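Letters coming off the black display cloth, and where to put the toaster oven
Kendeo Studios shared kitchen help page 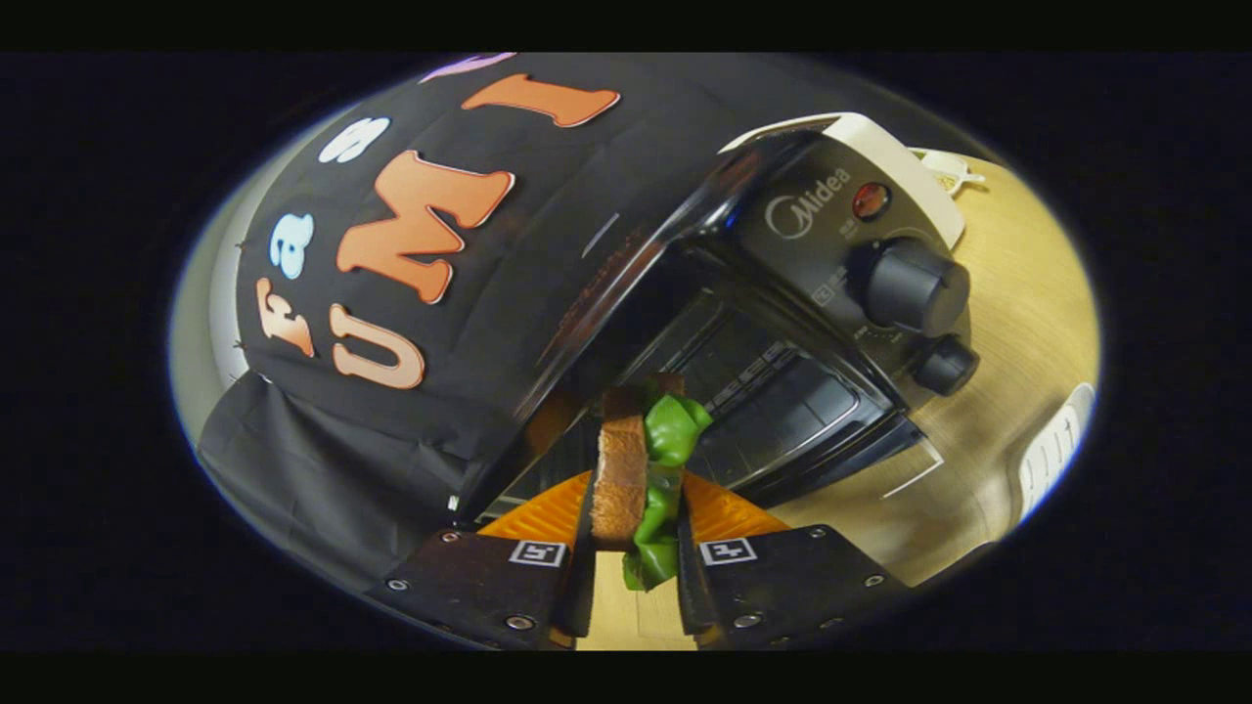 Ticket 760, page 1 of 1

Status: open, though I'd call it mostly sorted
Logged: 9th February
Area: kitchen corner, display end

Hello all, me again. I'm logging this properly because I've had the same grumble three times by the kettle and I can never remember what I said the last time. It's the black cloth with the stick-on letters, the one next to the Midea toaster oven. The letters won't stay put, and I've been fiddling with it on and off for ages.

What's going wrong: the small pastel letters lift at their edges and then drop off altogether. The big orange I and M are fine (they've never budged, bless them) but the little ones, the f and the a and the s, come away if you so much as brush past with a tea towel. I found one in the crumb tray last June. No harm done, but I'd like it not to happen again!

First go. I pressed everything down hard with the heel of my hand and left it overnight. Two letters were on the worktop by morning. I've since learnt that pressing does very little if there's fluff underneath, and black cloth collects fluff like nothing else on earth.

Second go. Lint roller over the whole front, then fresh Silura sticky dots, the 49 pack. Much better. They held for a good fortnight, then the corners started curling again, always on the side nearest the oven. So I began to wonder about the heat.

Third go. I moved the oven along the worktop and ran it as normal for a week, mostly cheese on toast, a tray of chips or two. Nothing fell. Then somebody needed the space for the bread bin, the oven got shoved back, and off came the s. I can't swear that proves anything, but I know which way I'd bet.

I also had a look at the oven instructions, which say to leave a gap all round it. We weren't doing that, and loose cloth next to something that toasts things isn't clever whatever the letters are up to. So please, whoever uses it next, pull the cloth well clear before you turn either of the knobs, and don't leave anything on top. I've been as bad as anyone for that, I used to park my oven gloves up there.

Fourth go, and the current one. I've stitched the small letters on, one loop of thread at each end, black thread so it doesn't show much. It's slow and I stabbed myself twice, but I gave the cloth a really good shake afterwards and they all stayed where they were. I'd do the pale U the same way next. The big orange ones can keep their dots until they misbehave.

Things I tried that I wouldn't bother with again: Grerkach spray glue (left a shiny patch on my test scrap and stank the place out), and ordinary double-sided tape, which gave up before lunch.

Creases. Yes, I know, it's rumpled where it hangs down at the side. A cool iron from the back works, with a clean tea towel in between, but do it before the letters go on. I ironed over a spare letter to see what would happen and it went thin and a bit sad. The spares are in the Frimpong tin, second drawer down. There were about 200 in there when we bought them, all colours muddled together, and finding a matching peach one takes the patience of a saint.

Still to do:
Stitch the U.
Find the bread bin somewhere else to live.
Hem the loose end so it stops sliding about on the worktop.

Related: ticket 113, crumbs under the worktop mat. I'm not closing that one either until the mat's been lifted and washed.

If another letter drops off, please don't stick it back with whatever's handy. Pop it in the tin and add a line under this ticket saying which one it was, and I'll get my needle out.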